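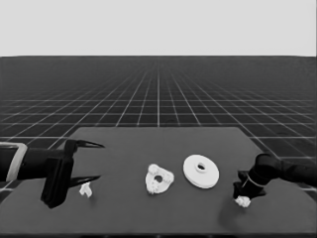

2 min read

The Jernevby Simulation Project is a student robotics course project in which teams program two robotic arms to assemble small parts in a simulated workspace. It is run by the Jernevby robotics club and was started in October by Yara Saliba, who teaches the club's programming section. The project is done entirely in software.

Setup

The standard workspace is a dark gray table on a gridded floor, with one black arm entering from each side. White parts are placed on the table between and beneath the arms. They include a lobed part with a round hole in its middle and a flat disk with a raised hub. Part positions change at the start of each run. The simulation package, Mahasneh, was written by former club members and is maintained by current ones.

Coursework

Students work in teams of 2. The first unit covers joint limits and coordinate frames. The second covers grasping, in which a team must close a gripper on a part without pushing it out of reach. In the final unit both arms must move at the same time without touching each other. Control code is written in Python and submitted through a shared repository. Teams may reuse code from earlier units but not from other teams.

Assessment

Each team's program is run on 73 starting layouts that are not released in advance. A run is scored on parts placed, time used and contacts between the arms. A dropped part may be picked up again with no penalty other than lost time. The rules were revised on 2019-03-13 to stop the clock when both arms return to their rest positions.

The highest score in the first season was 707, set by the team Bestent. Its entry used a fixed order of moves for the left arm and planned the right arm around it. The season had 21 entries.

See also: Movex (club newsletter); Motion planning; Robot simulator

This site uses cookies to remember your settings. By continuing to browse, you agree to their use. Accept | Learn more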